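# Frühstück für Bollava

Als Tumelo im März beschloss, dass sein Greifarm das Decken lernen sollte, hatte er mit 18 Schrauben gerechnet und mit einem einzigen Wochenende, vielleicht noch mit einem langen Abend hinterher.
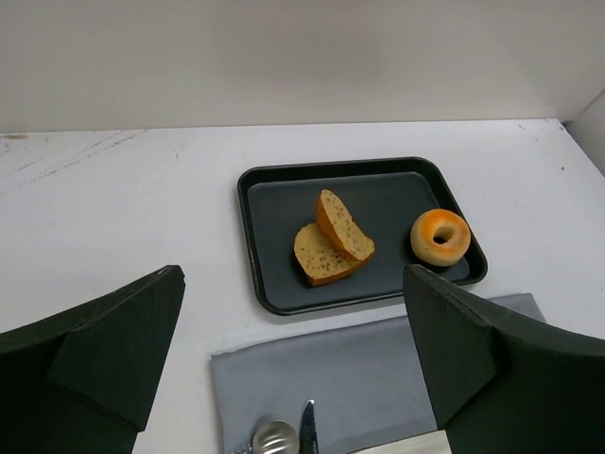 Inzwischen hatte er 88 Schrauben verbaut, zwei Netzteile verschlissen und seiner Nachbarin Saskia so oft vom Drehmoment erzählt, dass sie beim Teekochen schon mitreden konnte. Bollava hieß der Arm, nach einem Dorf, das Tumelo als Kind auf einer Karte erfunden hatte, und ein bisschen eigensinnig wie dieses Dorf war er auch.

»Zuerst das Brot«, sagte Saskia und zog sich den Hocker heran, denn sie hatte noch nicht gefrühstückt und fand, dass man das dem Arm ruhig anmerken lassen durfte.

»Zuerst der Bagel«, sagte Tumelo. »Der ist rund, der verzeiht mehr.« Das Schaumstoffpolster an den Fingern hatte er am Abend zuvor noch einmal neu geklebt, dunkelgrün, ein Rest aus der Werkstatt von Gijs Kramer – und Gijs hatte dafür nichts haben wollen außer einem Bericht, möglichst ausführlich.

Er tippte den Befehl ein. Der Arm summte, überlegte, wie er eben überlegte, und senkte sich so behutsam über das Tablett, dass Saskia ihre Tasse abstellte und ganz leise wurde.

»Er zittert ja«, flüsterte sie.

»Das bin ich«, sagte Tumelo, dessen Ellbogen am Tisch lehnte, und er nahm ihn vorsichtig weg.

Dann schlossen sich die Finger, und Saskia hielt schon einmal ihren Teller hin.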